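Wumberg Forums
Home > Software > Control and Planning
New posts | Unread | Search | Log in

Bimanual handover: planner goes in-collision at the exchange pose, and gripper force edge arrives late

Posted by seam_offset, April, 9:14 PM

Two-arm tabletop cell, both arms on a common base, head camera looking down at the work area. Task is a handover of small cubes from the right gripper to the left. Stack is Barkidetti for planning, our own impedance controller underneath, and a perception node that gives cube poses in the head camera frame.

Two problems.

1. The planner reports the exchange pose as in-collision on most attempts. Padding on the gripper links is 9 mm. The fingers have to close on opposite faces of the same cube, so with that padding there is no valid goal state. If I drop the padding to zero it plans, but then the approach path cuts very close to the wrist housing of the other arm.

2. When the receiving gripper closes, the giving gripper opens too early or too late. I trigger the release on the receiving gripper's effort estimate crossing a threshold. Log timestamps show the effort message up to 300 ms behind the joint state.

Controller runs at 800 Hz. Planner and perception are on a separate machine.

Posted by kdl_refugee

For (1), don't change the padding globally. Keep it on for the transit segment and disable collision checks only between the finger links of the two grippers for the final segment. In Barkidetti that is an allowed-collision entry scoped to a planning request. Plan to a pre-grasp pose with full padding, then run a straight Cartesian segment with the scoped entry.

Wrist housings stay in the check the whole time. They should never get near each other if your exchange orientation is sensible.

Posted by torque_ripple

Disagree with planning the last segment at all. At that distance your error is calibration error, and a collision checker knows nothing about it. If arm-to-arm calibration is off by a few millimeters, the plan is valid and the fingers still hit the cube off center. Stop at the pre-grasp, lower the stiffness along the approach axis, and servo in.

What is your arm-to-arm residual?

Posted by seam_offset

3 mm after the last calibration, worst corner of the table. I did it with both arms touching the same fixture. In the middle it is better but I haven't written the number down.

@kdl_refugee the scoped entry works for planning. The entry persisted after the request returned, though. I had to clear it by hand or the next transit plan also ignored the fingers.

Posted by kdl_refugee

It persists if you write it to the scene and not to the request. Check which message you are filling in. The fields have the same name.

@torque_ripple servoing is fine but servoing on what? With the head camera, the gripper housings cover a good part of the cube at the exact moment you want a measurement. You would be closing the loop on a pose that is mostly prior.

Posted by torque_ripple

Servo on the relative pose between the two housings. Both are large, white, and have flat faces. You don't need the cube at that point. You know where it is in the giving gripper from the grasp, and any slip since then is something the head camera wouldn't resolve anyway.

Posted by nullspace_nine

The timing problem is unrelated to any of this and more serious. If effort is behind joint state by that much, you are probably publishing it from the gripper driver over a different bus and stamping it on receipt. Stamp it at the source or don't use it. We had the same symptom on the Wegener driver. The values were fine, the stamps were wrong.

As a workaround, trigger on finger position stall. Commanded width minus measured width, held for a few cycles. It lives in the joint state so it arrives with everything else.

Posted by kdl_refugee

Position stall will also fire if a fingertip lands on the other gripper's finger. I would want both signals before letting go of anything.

Posted by nullspace_nine

Then gate it on width. If the stall width doesn't match the cube size, abort and back off.

Posted by seam_offset

Stamps were on receipt, confirmed. Moving them into the driver tonight. Width-gated stall is in as the release condition until then.

Two head camera views at the exchange, giving gripper on the right:
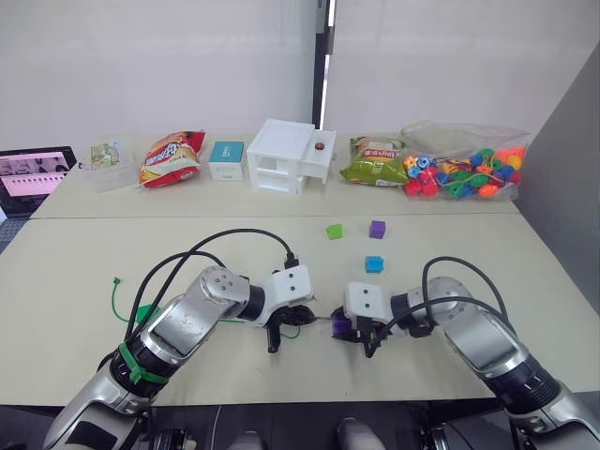
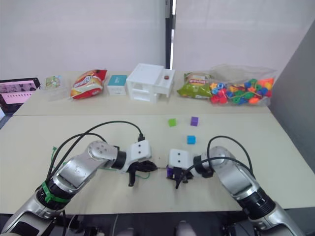

The occlusion argument holds for my setup. The detector is reliable on cubes lying on the table and poor on the one in the fingers, where confidence drops and the yaw estimate jumps by a quarter turn. I now freeze the in-hand pose at grasp time and carry it forward with forward kinematics, and the detector is only allowed to update cubes that are not attached to a gripper link.

Remaining question is the housing-to-housing servo. Is anyone fitting the housing from a CAD mesh, or just using edges?

Posted by torque_ripple

Mesh, with the kinematic pose as the initial guess. Limit the correction to twice your calibration residual and reject anything larger. Mask the cables - they move between runs and will drag the fit if you leave them in.

Posted by kdl_refugee

Still think the calibration should be fixed first. A servo that hides a bad arm-to-arm transform will hide it until you mount a different tool. But the limit on the correction is a reasonable compromise, and if you log the correction vector you get a drift monitor out of it.

Posted by seam_offset

Logging it. Will post the correction plots with the per-arm breakdown once the driver stamps are sorted.

Related threads
- Scene vs. request fields in Barkidetti allowed-collision entries
- Praltano 2-arm URDF: shared base link or two roots?
- Stamping gripper effort at the source (Wegener driver)
- Yaw ambiguity on symmetric objects, how do you resolve it
- Impedance gains for light contact between two arms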